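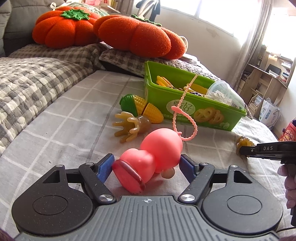

How to clear out and sort a toy cupboard in one afternoon

Quick version of this as I'm writing it between jobs. Works for a playroom, a shelf, the box under the stairs. Ours was a cupboard. Bad one.

What you need

Bin bags, two colours if you have them
Trays or shallow boxes, anything with a rim
Washing up bowl, old toothbrush
Masking tape and a fat pen
A blanket or old sheet

No need to buy storage first. I did that last time, ended up with a set of lidded tubs from Vetow that fit nothing and are now full of coats hangers in the loft.

Step 1. Everything out

All of it, onto the sheet. Don't sort as you go. Tempting, but you'll still be on the top shelf at teatime. Start by 1 pm if you can, kids elsewhere. Hoover the cupboard while it's empty. Wipe shelves, leave the door open.

Step 2. Rough piles

Big piles only. Soft things, building bricks, vehicles, small plastic figures and play food, puzzles, paper and pens. Anything you can't place in a couple of seconds goes on the "don't know" pile. Go back to that at the end.

Step 3. Get rid of the obvious

Cracked plastic, dried up pens, party bag bits, anything with a battery cover missing. Button batteries come out of the way straight off, up high, then to a proper battery recycling point. Don't put any sort of battery in the kitchen bin.

Puzzles: do them or bin them. Fine, not quite. But if it's a puzzle with a lot of pieces and you suspect one is missing, put it in a bag with a note on and give it a month.

Bricks I did by weight becuase life is short. Kitchen scales, 2775 g in one drawer. Drawer won't shut over that so the rest went to a cousin.

Step 4. Washing

Hard plastic in warm soapy water, toothbrush for the creases. Rinse, drain on a towel. Squeaky or hollow toys: keep the hole out of the water. If you squeeze one and black bits come out, it's mould, chuck it. Soft toys in a pillowcase, knot the top, cool wash, check the label. Wooden stuff just a damp cloth, never soak it.

Painted things, test a bit underneath first. I lost the face off a Flirkden doll.

Step 5. Trays, not tubs

Biggest change for us. Deep tubs get tipped out, every time. Shallow trays you can see into, so they don't. One tray per kind of thing, and don't be too strict about it.

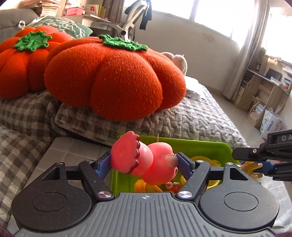
Heltavthorpe, March

Second go at this page. A few people asked about labels and where to take the leftovers so have added both, and fixed the bit about soft toys.

Step 6. Labels

Masking tape on the front of the shelf, not on the tray. Trays move about. Draw a picture if they can't read yet, mine are terrible and still work. Low shelves for things they can have any time. High for paint, glue, anything with tiny parts.

Keep small parts well away from under 3s. If you've a baby and an older one, the small stuff lives in a zipped bag on the top shelf, end of.

Step 7. Passing things on

Ring the charity shop before you load the car. Plenty won't take soft toys without a safety label, or anything electrical. Playgroups often want dressing up clothes and bricks. Wash first, bag by type, tape the bag shut.

Selling: job lots go quicker than singles. I listed 247 mixed animals and figures as one lot (the children did the counting, kept them busy) and it went same evening, collection only. The Kuusk wooden train track went seperately, that brand does hold its price a bit.

Step 8. Keeping it going

Put half away. Box in the loft or on top of a wardrobe, swap over every few weeks. When something new comes in, something goes out, roughly.

Ten minutes before bath, everything back on a tray. Any tray. Wrong tray is fine, you can fix it when they're asleep or not at all.

Shelf heights, as two of you asked: our cupboard is 157 cm tall inside, four shelves, bottom gap left tallest for the garage and the doll's pram. Gap above each tray wants to be wide enough for a hand plus whatever's in it.

The "don't know" pile is still in a carrier bag by the back door. Will update when I've dealt with it.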